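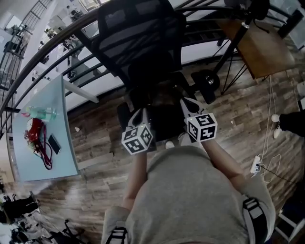
Sohail Shaikh ran the Rivham Dispatch politics desk for six years and quit in December over a push alert. He'd like it known the alert was about a sewer bond.

"It said MUTINY. All caps. Two council members had asked for a delay," he says. "A delay. On sewers."

We meet in Sarndale, in the back of a diner he picked for the parking. He has a newsletter now, Nutness, named after something a state senator's aide called him on the phone. It covers the legislature and, more and more, the outlets that cover the legislature. 412 paying readers as of this week. He checks the number twice while we talk.

What he mostly wants to discuss is the Rana faction, as everybody at the statehouse calls it, and the websites that built it up and are now tearing into it. Last month the group voted for the road tax it had campaigned against. By dinner three friendly sites had turned.

"They had the headlines ready, I'm sure of it. You don't write 'sellout' eleven ways in an hour."

Did it hurt the faction? Long pause. Coffee.

"With donors, a little. With voters, I don't know. I called people on the primary list, got 80 of them to pick up, and most hadn't heard there was a fight. One lady thought I meant a different Rana."

He's harder on his own side of the trade than on the partisans. The straight papers, he says, wrote up the outrage as if it were the public. "Four guys with a website are mad. OK. That's a story about four guys."

But he did some of that himself, didn't he?

"Sure. I wrote 94 pieces in my last year and I'd stand behind maybe half. Put that in." Then, a minute later: "More than half."

On the sewer bond he wont let go. It passed, 70 percent of the vote, and the Dispatch ran it on an inside page. He has a copy in the car and offers to go get it.

Next for Nutness is a long piece on who pays for the three sites. He's got tax filings, some of them, and a former employee who talks and then doesnt talk. No date on it yet. He'd hoped for the end of session, now he says summer, "early summer, if she calls me back."

His phone goes. It isn't her.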